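Travel > Site Visits > Meeting and Event Spaces

October
By the staff visits desk

The Prelano Event Hall sits behind the Grarex hardware store, and the sign for it is smaller than the sign for mulch. I drove past it twice. The open house started at 4 in the afternoon, and by the time I had parked, the good cookies were gone.

I was there on behalf of a regional quilting group that has outgrown its church basement and would like a place with more outlets. The tour began in the lobby, where we were given a folder, a pen that said Praritz Catering, and a long talk on the history of the carpet. It was replaced last spring. The old one had been down for 30 years and was spoken of with more affection than most mayors get.

The main room holds 600 people in rows, or a good many fewer if you want them to eat. A folding wall splits it in two. Our guide offered to show us how it worked, pushed a button, pushed it again, and moved us along to the restrooms, which are excellent. I mean that. Wide stalls, hooks on every door, and a shelf where you can set down a purse without regret.
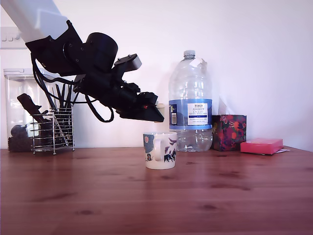 Rental is by the half day, and a half day is four hours including setup. A woman near the front asked whether you could pay for an extra hour at the end. You can, at a rate printed on the back of the folder in very light gray. Tables and chairs are included. Tablecloths come from Praritz, as does everything else you might put in your mouth, except for cake. You may bring your own cake. There is a form for the cake.

The smaller room is called the Zakaria Room and seats 15 around one long table. I liked it best. It has real windows, a door that shuts without a fight, and a thermostat the renter is allowed to touch. The big hall's thermostat lives in a locked box in the office, and the office closes at five.

Parking is free and shared with Grarex, so a Saturday wedding would be competing with people buying lumber. The loading door is around back, up a ramp steep enough that I would send the sewing machines in one at a time.

I have put the quilters down for a tentative date in the Zakaria Room and asked for a second look at the folding wall. The office promised to call once the part comes in.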